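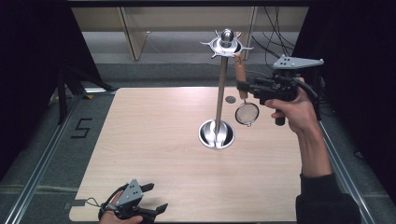 What we learned about hand-held grippers at the Worndale open day

I drove over to Worndale on 18 June 2018 with a budget sheet in my bag and, I'll admit, very little idea what to put on it. Abhishek Vishwakarma met me at the door and was kind enough to let me hang around the tables far longer than the tour called for!

The task I liked best was a small tea strainer and a chrome utensil stand, with one gripper on the strainer's wooden handle and the other held open, down at the corner of the table. Simple stuff, but it got me thinking about our own list. I had priced one gripper per station, and we clearly want pairs -- plus cables, a decent table, curtains and rails, none of which I'd written down.

Abhishek figures on 49 household items to start with, and he sets aside $200 for replacing the ones that get bent. Bhatia quoted us $1000 a pair, and Luveo wants more than that but includes spare fingers. I'm leaning toward Bhatia, two pairs, with the order going in sometime in July.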